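Grindthorpe Automation Centre
Open Day Safety Inspection: Demonstration Areas
Date of inspection: 15 May 2020
Area: Bay 2, tabletop handling demonstration
Form: GAC 51, to be completed before visitors are admitted

Each item is marked Satisfactory, Action or Not applicable. Comments are required for every item marked Action and may be added elsewhere.

1. Access and visitor route

1.1 Route from reception to Bay 2 clear and signed
Satisfactory.

1.2 Barrier in position and fixed at both ends
Action. The left-hand post was loose in its socket. Tightened during the inspection and to be tested again at midday.

1.3 Number of visitors in the bay limited
Satisfactory. The limit for the building is 86 and for the bay 12. The host at the door is to hold any larger party in the corridor.

1.4 Step at bay entrance marked
Action. Tape worn through on the visitor side. Replace before opening.

2. Robot arm and gripper

2.1 Emergency stop tested from the host position
Satisfactory. The arm stopped and did not move again until reset.

2.2 Second emergency stop within reach of the barrier
Satisfactory.

2.3 Reduced speed selected and locked
Satisfactory. The key is to be kept by the demonstrator and not left at the control desk.

2.4 Cables on the arm secured and free to move through the whole demonstration
Satisfactory. Check again after the first session.

2.5 Gripper fingers and pads free from damage
Satisfactory. Visitors may not place or remove blocks by hand while the arm is powered.

3. Table and surroundings

3.1 Table stable and fixed
Satisfactory.

3.2 Items on the table limited to those needed for the session
Action. Bags and loose paper are to be taken off the table before the first group arrives.

3.3 Hand tools put away
Action. Tools are to be returned to the Brisota cabinet and the cabinet locked.

3.4 Power leads tidy and clear of walkways
Action. Leads on the lower shelf to be gathered and tied. No lead crosses the visitor route.

4. Staff

4.1 Host and demonstrator briefed
Satisfactory. Both have read the Tistolon demonstration procedure and signed the sheet.

4.2 First aider on site throughout
Satisfactory.

Outcome: Bay 2 may open once items 1.4, 3.2, 3.3 and 3.4 have been signed off. Item 1.2 remains open until the midday test. A full inspection of the bay is due in August.
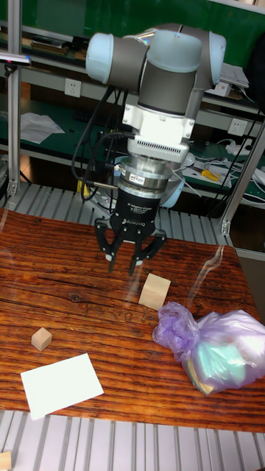

Completed forms are to be handed in at reception and kept with the open day file. Any fault found after opening must be reported to the duty manager, and the demonstration stopped until the fault has been dealt with.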